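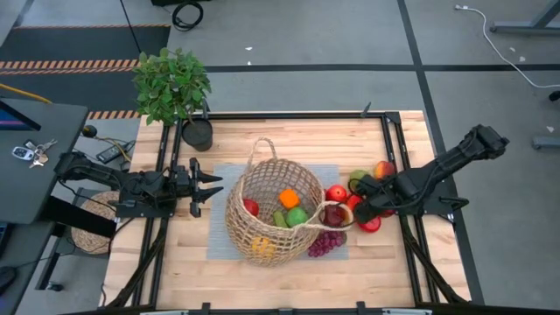
Open-weave rope basket, two looped handles, with fruit. Placemat and table not included.

Badawi Open-Weave Market Basket - Large
Sold by Tulstead Kitchen & Table
Item 796
In stock, ships from our Bristmont warehouse

Back again after selling out in January. Same basket, same weave, slightly thicker rope in the handles than the last run. If you bought the old one you will notice it when you pick it up full.

A big, floppy-ish, good looking basket for the kitchen counter. Apples, oranges, peppers, onions, whatever came home from the market. Air gets in from every side so things keep better than they do in a bowl or a plastic bag. Also good for bread if you put a towel in first (crumbs go straight through otherwise).

About the basket
Twisted natural fiber rope, knotted by hand. No wire, no frame, no glue. Undyed, so color runs from pale straw to a darker tan and no two match exactly. If you are ordering a pair and want them close in color, write it in the order notes and we'll pick through the shelf for you.

It gives a bit. With a heavy load it settles and leans, and with a light load it stands up straighter. Normal. You can push it back into shape by hand, easiest when the rope is slightly damp.

Gaps in the weave are wide. Cherries, grapes, small limes, loose garlic - all will fall out. Lay a cloth or a square of parchment in the bottom, or get the Fullex liner, which was cut for this size and ties at the handles. Sold seperately.

What to keep in it
Good: apples, oranges, peaches that still need a day or two, peppers you plan to use soon, squash, potatoes (away from the light please).
Not so good: berries, anything cut, anything washed and still dripping.
Ripe bananas and apples speed each other along, so split them up if you are not eating fast.

Care
Shake out crumbs and onion skins once a week or so.
Wipe with a damp cloth. A soft brush for the knots.
Do not soak. Do not put in the dishwasher, we do get asked.
After wiping, turn it over and leave it rim down on a mat or a rack until dry all the way through. Overnight is usually enough, longer if your kitchen is humid.
Loose fibers are fine to trim with scissors. Don't pull them.
Natural smell when new, a bit like hay. Goes away in a week with the window open.
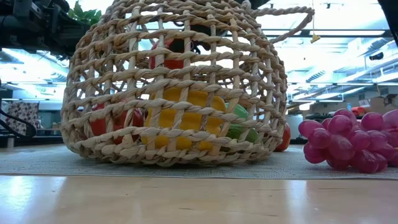
Rim down on a woven mat. Yellow and red peppers showing through the weave.

Handles
Looped, same rope as the body, worked into the rim. Made for carrying from car to counter, or counter to table. Use both when it's full. Hanging it from one handle on a hook will stretch that side over time and we can't replace a basket for that. Hanging empty is OK.

Will it scratch my table?
Not in our experience, but rope picks up grit, and grit scratches. A placemat or a mat underneath is a good idea on soft wood. Saves wiping up the fiber dust too, there is some in the first weeks.

Shipping
Ships flat-ish in a paper sack, inside a carton. It will look a little sad when you open it. Mist it with water, stuff with a towel, leave overnight and it comes back. Orders leave Bristmont in 2 business days. Add 3 more for delivery in most places.

Returns
Unused, within the usual window, see returns page. Tag still on. We can't take back baskets that have had food in them, sorry.

Notes from customers
"Bigger than I thought but I'm keeping it. Holds all the fruit for a week for the five of us." - Mwangi Sang
"Nice rope, nice color. One handle was longer then the other on mine, I got used to it." - Abdelilah Hajji

On the handles - yes, they can differ a bit in length, hand made. If the gap is really big send a photo and we'll swap it.

Also in the Badawi range
Small round basket, tighter weave, one handle
Bread tray, oval
Fullex cotton liner, large (fits this basket only)
Woven table mats, gray or blue, set of 2

Wholesale and cafe orders: please ask before ordering through the site, stock is counted by hand and the website runs behind. Color matching on larger orders takes longer.

Page updated 16 June 2026. Prices at checkout.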